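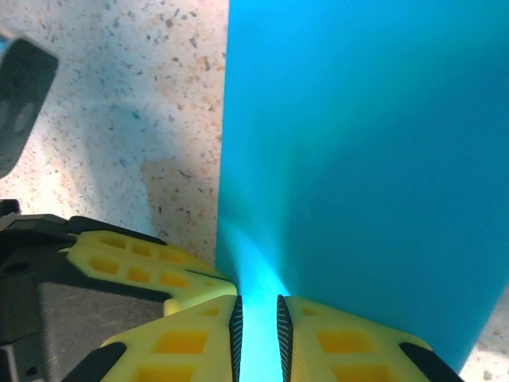
Du bleu sur fond moucheté.

Chez Olletti, rentrée des ateliers : la couleur pour commencer

L'atelier Olletti reprend ses cours du soir en septembre et nous avons choisi de consacrer le premier cycle à un seul sujet, la teinture du papier et du tissu. Plusieurs abonnés de cette lettre nous l'avaient demandé au printemps. Je vous donne dans ces lignes les informations pratiques, et aussi quelques mots sur le contenu, parce que le programme affiché à l'entrée est un peu court.

Le cycle comprend 5 séances de deux heures, de 18 h 30 à 20 h 30. Les groupes sont limités à 15 personnes. C'est moins que l'année passée, mais les bacs prennent beaucoup de place et il faut pouvoir circuler entre les tables avec des feuilles qui gouttent. Le tarif du cycle complet est de 289 euros, les pigments et le papier sont compris. Il faut seulement apporter un tablier et de vieilles chaussures.

Nous commencerons par les bleus. Quand je suis arrivée en France, j'ai été étonnée par la quantité de mots pour cette couleur : pastel, pervenche, canard, roi, nuit, pétrole. Dans ma langue maternelle nous en avons aussi, mais nous ne les séparons pas aux mêmes endroits, et je confonds encore le turquoise et le cyan devant mes élèves, qui me corrigent gentiment. La première séance sera donc un exercice de nuancier. Chacun prépare douze bandes, du plus pâle au plus soutenu, et note les proportions au dos avec un crayon (pas de stylo, l'encre migre dans le bain).

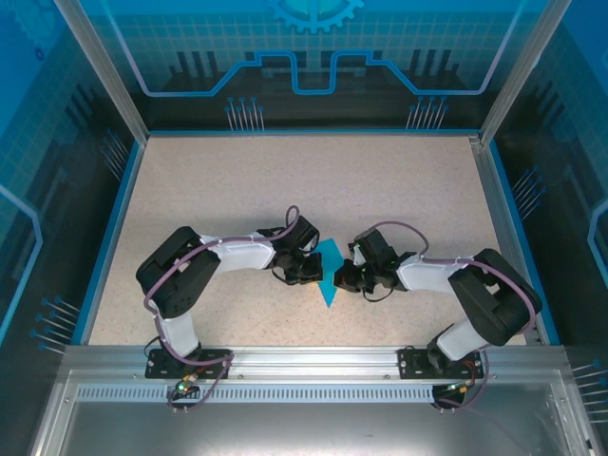

La deuxième et la troisième séance sont réservées à la cuve d'indigo. C'est un travail lent. Le tissu sort du bain jaune-vert, puis il bleuit à l'air en quelques minutes, et on recommence autant de fois que nécessaire. Les débutants veulent souvent tremper longtemps une seule fois - je leur conseille plutôt des bains courts et répétés. Ensuite viendront les réserves, avec la ficelle, les pinces et la cire.

Pour la dernière séance, nous irons à la réserve de la maison Witkowska, qui conserve 3 000 échantillons de papiers teints dans des tiroirs plats. La visite dure une heure et les sacs restent au vestiaire. Nous reviendrons ensuite rue Vander pour terminer les carnets.

Les inscriptions se font à l'accueil ou par retour de courrier, avec un acompte de 60 euros. Si vous avez suivi le cycle de reliure, apportez votre carnet inachevé, on trouvera bien un moment pour la couverture.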